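3.2 What the scorebooks left out

I should say up front that I came to this as a fan. I grew up listening to Bimville games on the radio, so when Volker Bauerfeind handed me two boxes of old league paperwork and asked whether trades in the middle of a season hurt a club's fielding, I was already picking favorites. I tried to keep that out of the numbers (you can judge for yourself in Section 4).

The boxes gave us 2470 game sheets. Of those, 1130 had a full fielding record for both teams, with errors, assists and the inning of every substitution. The rest were patchy. Clilden's scorers loved a good error and wrote down every one, but they often skipped the substitutions, and that's a real headache when the whole question is who was standing at second base in the seventh. I ended up dropping any sheet where I couldn't place all nine fielders for the full game.

That left the trades. I found 94 players who changed clubs during a season and showed up in usable sheets on both sides of the move. Ingegerd Blomqvist read the transfer notices separately from me, and we disagreed on two of them, both outfielders who seem to have gone back and forth in May on some kind of loan. We left them in and ran everything again without them — the picture barely moved.

What I wanted to know was pretty simple. Does a shortstop who shows up in a new infield make more errors in his first few weeks, or does the guy next to him? Most of the talk I remember from the stands blamed the new arrival. So for each trade I kept track of the traded player and his nearest neighbors on the field, using the Wegener positions chart to decide who counts as a neighbor. Catchers were awkward, being next to pretty much everybody, and I gave them their own column. Pitchers I left out of this part and pick up again in Section 5.

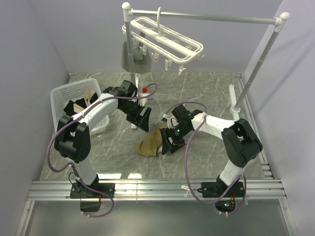
Figure 2. Two robotic arms mounted on a rail at the front of a marble-patterned work surface.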